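Teleoperation cell: pre-session check, with comments
Site: Tretico, Drundum building
Task set: pick up, hold and hand over sports items by remote control
Checked: April, before the morning session

1. Emergency stop, operator side. Pressed and released twice. Arm stopped both times. PASS

2. Emergency stop, table side. PASS
Comment: button is stiff. Still works, but put it on the list for replacement.

3. Floor and walkway to the operator's chair. PASS
Comment: the headset lead was lying across the walkway again. Moved behind the chair and taped down.

4. Arm mounting bolts. Checked by hand and with the torque wrench. PASS

5. Wrist camera picture reaches the operator's screen. PASS
Comment: short freeze when the Moradi software starts up. Wait for the picture to move before taking the controls.

6. Speed limit in teaching mode. Set to 500 on the Clemetti controller page. PASS
Comment: it was left higher after the last test. Anyone who changes this value must put it back and sign the sheet.

7. Gripper fingers and pads. PASS WITH COMMENT
The outer surfaces are scuffed and dusty. Wipe down at the end of the day. No cracks found on the fingers. Pads are firmly fixed.

8. Grip on long items. Badminton racket used for this check, held by the handle. PASS WITH COMMENT
Close slowly and stop as soon as the racket no longer turns in the fingers. Operators are still squeezing too hard on the first try, and wrapped handles mark easily. 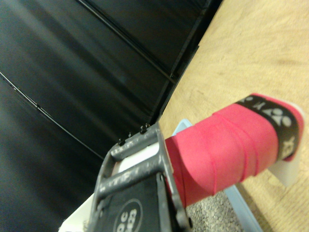 9. Clearance during a lift. NOT PASSED
With a long item in the gripper the far end swings out well past the wrist, and the operator can't always see it on the wrist view alone. Until the second view is working, one person stands at the table-side stop for every lift. Nobody else inside the marked line.

10. Hand guiding. Arm goes slack only while the enable switch is held. PASS
Comment: keep fingers away from the elbow joint. Gloves off for this part.

11. Loss of signal. Network cable pulled at the operator's desk with the arm moving slowly. Arm held position and kept its grip. PASS

12. Recordings. 16 demonstrations from the previous session opened and played back. PASS WITH COMMENT
2 had no gripper data. Marked as bad and left out of the training folder.

Result: cell may be used with the restriction under item 9. Check items 2 and 9 again before the next session.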